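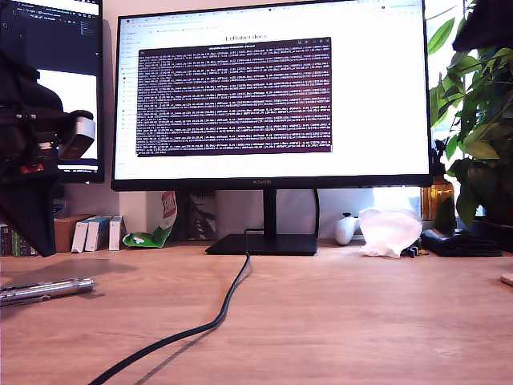 No. 16

Hello again, and welcome to the newcomers who wandered over after the August post! I promised I'd write up the pausing experiment once I had results I trusted, and it has taken me longer than I thought it would, mostly because I kept finding reasons to rerun things.

A quick refresher for anyone who skipped last time. Our arm learns by imitation. I guide it through a task, the recordings become training data, and a policy learns to predict the next chunk of motion from what the cameras see and where the joints are. I've been leaning on LeRobot for the training side, and I still keep the docs open behind the terminal pretty much all day, so I can scroll back to a page I've already read four times while the log fills up on top of it.

The trouble was that our policy dithered. It would reach for the block, get within a finger's width, and then just hover there, sometimes for the rest of the episode. Inês Ramalho, who I share the lab with, watched a few of these and asked me (very kindly) whether I hesitate in the same spot when I'm the one driving. I went back through the recordings and oh boy, do I ever. I stop before nearly every grasp to line things up, and all those still moments had taught the policy that the right thing to do near a block is nothing.

So I tried trimming. The set we call Mornthorpe has 200 demonstrations, and I wrote a small filter that drops stretches where no joint moves past a threshold, leaving a few samples at each end so the motion doesn't jump. Then I trained the same policy twice, same seed, same number of steps, once on the full set and once on the trimmed one.

The trimmed policy hovers far less. It goes in, closes, and lifts, and when it misses it tends to try again, which I found strangely moving the first time I watched it! It's also a bit rougher. It knocks the block over more often than the old one did, and I suspect my threshold is throwing away some slow, careful motion along with the dead time – I'd like a softer version that thins the pauses out and keeps some of them.

Inês thinks I should leave the data alone and use longer action chunks. She may well be right, and that's the run I'm setting up next, on the Sodau set, which has 700 demonstrations from two different drivers. If you've tried either approach on a small arm, please leave a comment, I read every one of them (slowly, with coffee).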